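Search articles, quizzes, games
Go

Why Do Tiles Have Zigzags? (And Other Things Your House Is Up To)

Your house is a big pile of shapes. You have lived inside it for years and have probably never thanked a single rectangle. Let's fix that.

Start with the wall. If you stacked bricks right on top of each other, the gaps between them would line up into one long crack, and a long crack is a wall's favorite place to split. So bricklayers slide each row over by half a brick. Now every brick sits on two others, like a cheerleader with two sets of shoulders. This is called a running bond, and people have been doing it for ages.

Kitchen tiles copy the pattern even though they hold up nothing at all. They are glued on. They just like to look busy.

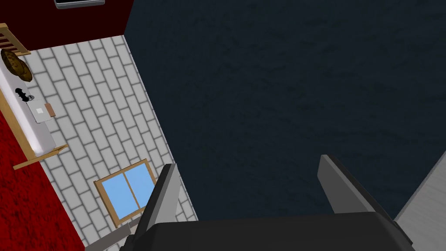 White tiles in a staggered pattern, with a little window.

The stuff between tiles is called grout. It starts out as a paste, a bit like cake frosting. (Do not test this.) In the town of Drullovham there is a bathhouse with 900 tiles on one wall, and it took 11 buckets of grout to fill in the lines. The bathhouse is very proud of this. There is a plaque.

Next up is the lattice, which is what you get when strips of wood cross each other and make a lot of holes. It sounds like a bad wall. But a lattice uses far less wood than a solid panel, it weighs less, and each strip helps keep its neighbors from bending. Gardeners grow beans up them. Bakers put them on pies, where they let the steam out and let you check for cherries.
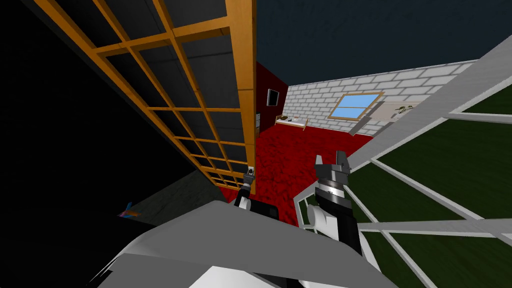

Doors: Walls That Changed Their Minds

A door has a hard job. It must be a wall when you want a wall and a hole when you want a hole, and it must switch between the two nearly 50 times a day if you have brothers.

Some doors have lots of little glass panes. Long ago, big sheets of glass were tricky to make and cost a fortune, so builders used small pieces and held them together with thin bars called mullions or muntins.

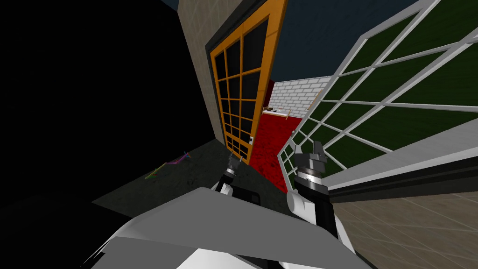 Small panes had another bonus. When a ball came through, you only had to replace one of them. You still got in trouble, but it was cheaper trouble.

Now push a door open right next to the hinges. Hard work, isn't it? Try again at the far edge and it swings easily. A door is a lever, and the farther you are from the hinge, the more your push counts. That is why the knob lives over there.

A round knob is a lever too, in disguise. Your hand goes around the fat outside while a skinny rod turns in the middle. Take the knob off and try twisting the rod with your fingers, and you will be in the bathroom until supper.

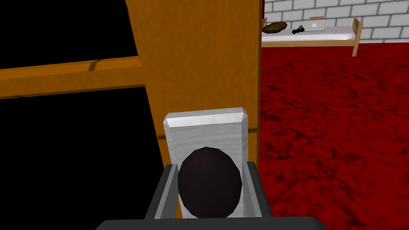 A dark knob on a silver-colored metal plate.

Tonight, go find the oldest door in your home and say something nice to it.

20 comments
Share this article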